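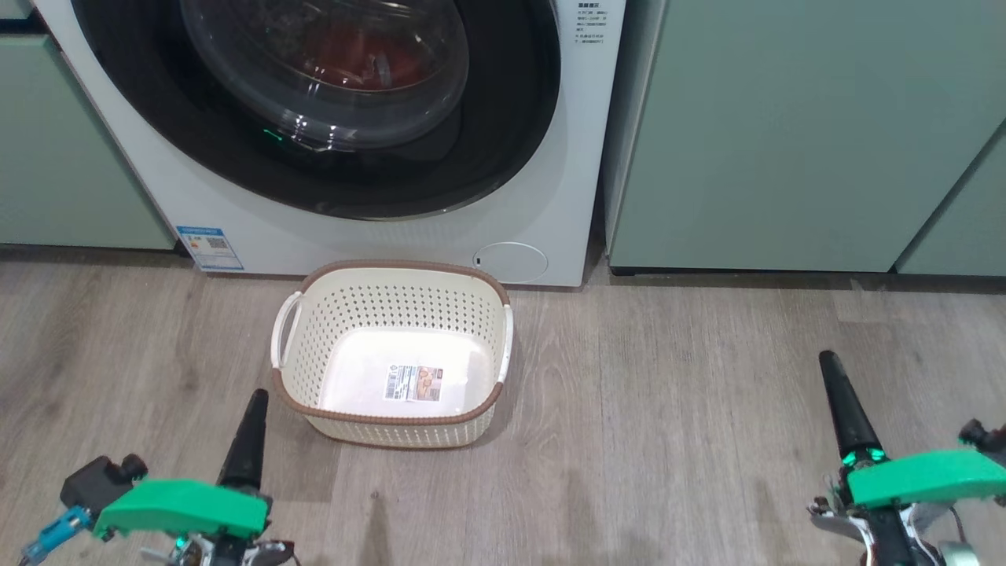
Objet : Re: [entraide-maison] Linge rouge, joint qui sent et filtre introuvable

Bonjour à toutes et à tous,

Je réponds avec un peu de retard au message de Volodymyr, que je recopie plus bas pour celles et ceux qui l'auraient manqué. J'avais commencé une réponse en octobre, elle est restée dans mes brouillons, et comme le sujet revient sur la liste je me décide enfin à la terminer (avec un thé, donc ce sera long, vous me connaissez).

Volodymyr Maksymiv a écrit :
> Bonsoir la liste,
> Nous avons emménagé dans l'appartement de la rue Faulkner et la
> machine à laver était comprise, un hublot encastré entre les
> placards de la cuisine. Elle marche, mais trois soucis. D'abord
> une odeur de cave quand on ouvre la porte. Ensuite elle laisse un
> fond d'eau dans le tambour une fois sur deux. Enfin j'ai lavé un
> plaid bordeaux avec des torchons et les torchons sont maintenant
> roses. Ma femme dit que c'est joli, moi je suis moins sûr.
> Je n'ai pas de notice. Où est le filtre sur ces machines ? Et
> est-ce qu'il faut tout démonter pour y accéder ?
> Merci d'avance, et merci pour la recette de confiture de coings.
> Volodymyr

Cher Volodymyr, bienvenue dans le quartier d'abord ! Et non, pas besoin de démonter quoi que ce soit, rassure-toi.

Le filtre se trouve presque toujours en bas de la façade, souvent à droite, derrière une petite trappe ronde ou carrée. Chez moi elle est ronde et blanche sur fond blanc, avec une fente minuscule sur le côté, et j'ai vécu deux ans avec cette machine avant de la remarquer. On glisse une pièce ou un tournevis plat dans la fente et on fait levier tout doucement, le plastique n'aime pas qu'on le brusque. Avant d'ouvrir, débranche la machine, ferme l'arrivée d'eau, laisse refroidir si tu viens de faire un lavage chaud, et pose une vieille serviette par terre avec un plat à gratin bien bas. Un saladier ne passe pas dessous, j'ai essayé. Tu dévisses le bouchon d'un quart de tour, tu laisses couler, tu revisses quand le plat est plein, tu vides, et ainsi de suite. La première fois j'ai rempli le plat 5 fois et j'ai retrouvé une barrette, un bouton de manteau et un ticket de la piscine parfaitement lisible.

Si ton sol est en bois ou en imitation bois comme le mien, essuie tout de suite, y compris au pied des placards. Le bas des panneaux gonfle très vite, et après on ne rattrape rien.

Pour l'odeur, regarde dans les plis du joint, surtout en bas. Passe un chiffon humide tout autour, tire un peu sur le caoutchouc, tu vas trouver des choses pas très jolies. Ensuite un cycle à vide à 80 (ou ce que ta machine propose de plus proche) avec un produit d'entretien. Moi je prends le Wuvel en poudre, ma sœur ne jure que par le Raltik, je n'ai jamais senti la différence. Ne mélange surtout pas vinaigre et javel ! Et laisse la porte entrebâillée entre deux lessives, sauf si tu as des petits ou un chat curieux, auquel cas tu vérifies le tambour avant chaque lavage.

Quant au plaid bordeaux, ah, le rouge foncé... J'en lave régulièrement et je le mets toujours seul, à l'envers, à froid, au moins les premières fois. Pour savoir s'il dégorge encore, frotte un coin avec un mouchoir blanc mouillé. Tes torchons, s'ils sont en coton blanc, trempe-les une nuit dans du percarbonate et de l'eau bien chaude, en les gardant au large dans la bassine. S'ils ont déjà séché au sèche-linge, ce sera plus difficile, mais essaie quand même.

Une dernière manie que je te recommande : je pose le panier à linge par terre juste devant le hublot avant d'ouvrir. Tout tombe dedans, même la chaussette qui reste collée en haut du tambour. J'en ai un en plastique, tout simple, acheté chez Casstead, qui se rince sous la douche. L'osier accrochait mes pulls.

Si l'eau stagne toujours après le nettoyage du filtre, regarde si le tuyau de vidange n'est pas pincé derrière le meuble, c'est courant avec les machines encastrées. Et si c'est la pompe, écris-moi, j'ai gardé les coordonnées du monsieur qui est venu chez nous en moins de 48 heures.

Pour les coings, je transmets le merci à ma mère, elle va être ravie.

Bises à tous,
Hélène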